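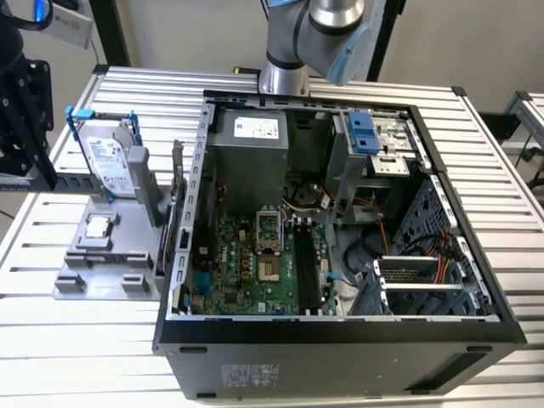
Right, a thread on whether the robots are coming for your job, from someone whose job is putting second-hand office computers back together. Short answer: mine, possibly. Yours at home with the ironing board, sleep well.

1/ I've worked at Dissanayake for long enough to have been replaced in four separate presentations. We take in old desktops, swap whatever needs swapping, and send them out again to schools and small offices. Last year the Claltorport site did 3,903 of them. All by hand. Some of the hands were mine.

2/ The trial is called Serden. I don't know who names these things. The idea is that an arm does the boring middle of the job: processor in, memory in, drive in its caddy and into the cage. People do the start (finding out what's wrong) and the end (finding out what's still wrong).

3/ Everyone outside the trade assumes the processor is the hard part, because it's the expensive bit and looks like jewellery. For a machine it's one of the kinder jobs. The bracket's up, the socket is square, the chip is square, and it goes straight down. If the chip starts from a little square recess it's always in the same place. Robots love the same place.

4/ Memory is worse. You have to push it harder than feels polite, and you have to stop at the click. I've been doing this for years and I still wince. Explaining to an arm how hard "harder than feels polite" is took most of May.

5/ Then cables. Oh, cables. A SATA cable has never been in the same position twice in the history of the world. You move it out of the way, it thinks about it, and it comes back. Ask anyone building these systems how they're getting on with cables and watch them look out of the window.

6/ A blue plastic drive caddy, on the other hand, is a lovely thing. Rails down the edges, one way in. Whoever designed those for office desktops was thinking of a bored technician and made life easy for a robot by accident.

7/ What gets left out of the clever videos is the furniture. The arm gets a tower lying on its side with the panel already off, and a printed stand holding the drive upright for it. If somebody laid out my breakfast like that I'd look like a genius as well.

8/ Which brings me to the home. My sister saw a film of a robot folding a towel and asked me when she can have one. I asked who put the towel on the table. She said that wasn't the point. I'd say it was most of the point.

9/ Her kitchen has a drawer that only opens if you lift it slightly and swear. The dishwasher is loaded according to a system known to one person. There's a cat. No one is going to 3D print a stand for the cat.

10/ She does own a Curkel, the little round floor thing. It's very good at floors that are already clear. She now tidies up before it comes out, like people who clean before the cleaner. Net saving in housework: she says plenty, her husband says it's gone up.

11/ To be fair to the machines (someone should be): Mahfuz Jayawardena on our bench, who has less patience with gadgets than I have, reckons the arm will be worth its space once it can do 12 towers in a row with no one standing next to it. Its best so far is 2. He was standing next to it both times. He says he wasn't touching anything.

12/ And I did the sums for my own amusement. Of last year's lot, 1,463 needed nothing but a processor, memory and a drive. That's a decent pile of dull work, and I won't weep if I never do that bit again. My thumbs have asked me to add that they agree.

13/ The rest had bent pins, missing screws, someone's sticker over the vent, and in one case a quantity of rice. I'd like to see the training material for rice.

14/ So: can machines do chores yet? They can do a chore, if you bring it to them, hold it still and take the lid off. Anyone with teenagers will recognise the arrangement.

15/ Several of you asking whether I'm worried. I'm on cables till five. Ask me again when it can find the screw I've just dropped behind the bench.

Sep 6, 2021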